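Chapter 7
Doors, Handles, and the Edges of Rooms

I've been drawing floor plans for a living long enough to have a confession ready: for my first few years, I treated doors as gaps. You draw a wall, you leave a hole in it, you add that little swing arc or a pair of sliding lines, and you move on to the fun stuff. Then I went to work for Riet Hoekstra at Bretlow, and she handed back my first plan with every single door circled in red. "Who opens these?" she'd written at the bottom. That was the whole comment!

I stewed over it for a weekend. Then I went back and started with the part of the door that people touch.

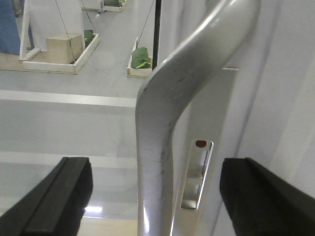 A handle tells your hand what to do before you've thought about it. A flat plate says push. A bar that stands out from the door and leaves space behind it says grab me and pull, and your fingers close around it while you're still talking to the person next to you. When the handle says one thing and the door does another, you get that silly bump we've all had at a store entrance (I've spilled a coffee this way, on a client). We'll come back to this in Section 7.2, where you'll make rubbings and outline drawings of handles in your own building.

The second thing Riet made me look at was what happens past the handle. Open a door and you get a first view, and that first view does a lot of work. You decide where to walk, where to set your bag down, whether you're in the right place at all. I like to stand in a doorway for a full minute with a sketchbook before I go in. People squeeze past me and sigh. It's worth it.

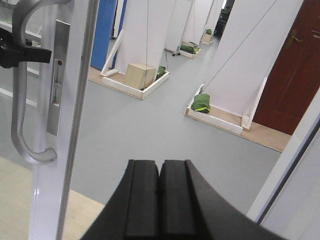
Figure 7.1. View through an open sliding door. Note the change from pale wood flooring on the near side to smooth light gray beyond.

Look for three things when you do this yourself: what's straight ahead, what's partly hidden, and where the floor changes. That last one is my favorite. A change of floor is a quiet way of saying "new room," and you can make it with or without a wall. On the Evix job, a small library we did one June, we took out a partition completely and let the flooring do the dividing. Visitors still slowed down at the line. I could have watched them all afternoon.

Glass makes all this trickier, and more interesting. A solid door keeps its secret until you slide it open, but a glass one gives you the room early, then adds reflections on top. Crossbars help the eye find the pane. So does a frame with some weight to it, or a column standing close by.

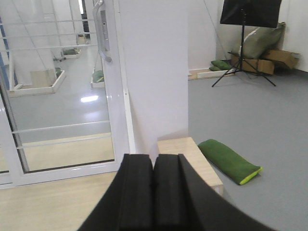 I also want you to pay attention to what sits near a doorway at floor level, the boxes and bags and soft things that end up there in any room that gets used. Plans almost never show them. Draw them anyway! A path that looks generous on paper can shrink fast once real belongings move in, and a sliding door that clears everything beautifully still leaves you stepping around a box.

Before you go on to Section 7.1, pick one door you use every day. Sketch it closed, then open, then sketch the first view through it from where you normally stand. Keep the drawings loose, and bring them to the next session along with your tape measure.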